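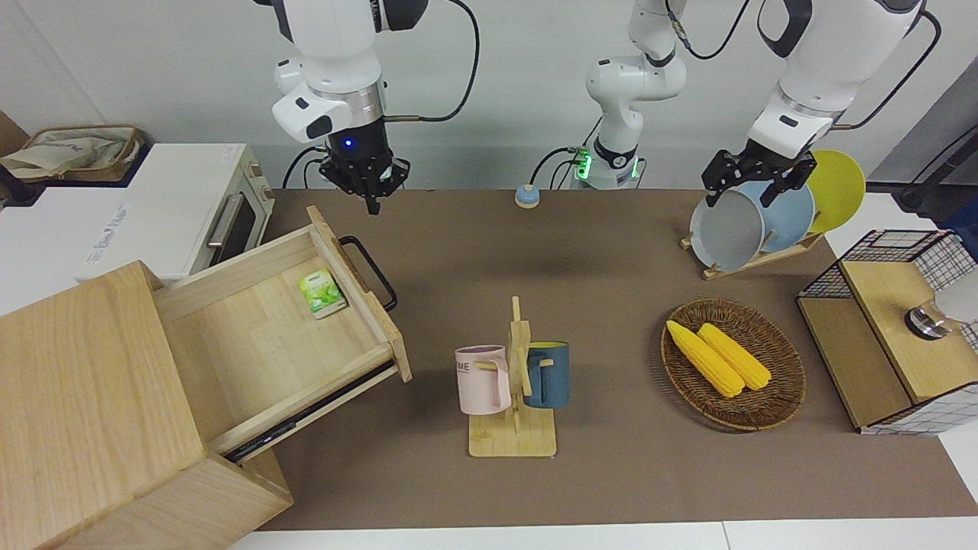 Do mugs go on a rack or in the cabinet if the counter is small?
Rack for the ones you use every day, cabinet for the rest. A post with pegs takes up way less room than mugs sitting flat.

wenjie_q
ok but mine tips. Pindgate one, the base is tiny. hang 2 mugs on the same side and over it goes

Lech W.
Get one with a wide square base. And one mug each side, not both on one. Problem solved

pietrzak_kitchen
disagree with the rack thing completley. dust. grease too if it's anywhere near the toaster oven. Mugs in the cabinet, upside down, door shut

Lech W.
if you use them daily theres no dust

zuzannaj
Depends who's in the house lol. My teenager wont open a cabinet door to save his life. Rack stays

pietrzak_kitchen
then make him wash them off first, grease is grease

riku.t
What about tea? Ours is in the top drawer, loose packets, they slide to the back every time. Drawer is 290 mm wide inside, tried a 353 divider like a genius. Returned

irena_b
Shoe box lid, cut down. Free. Had mine since February

wenjie_q
and corn, potatoes etc? no room left in the fridge

irena_b
Wicker basket for potatoes, fine. corn no, fridge, it loses the sweetness fast

zuzannaj
eh I leave corn out in a basket if its for dinner that night. never had a problem

irena_b
same day ok. Not overnight tho

wenjie_q
thx, going to look for a wider rack tonight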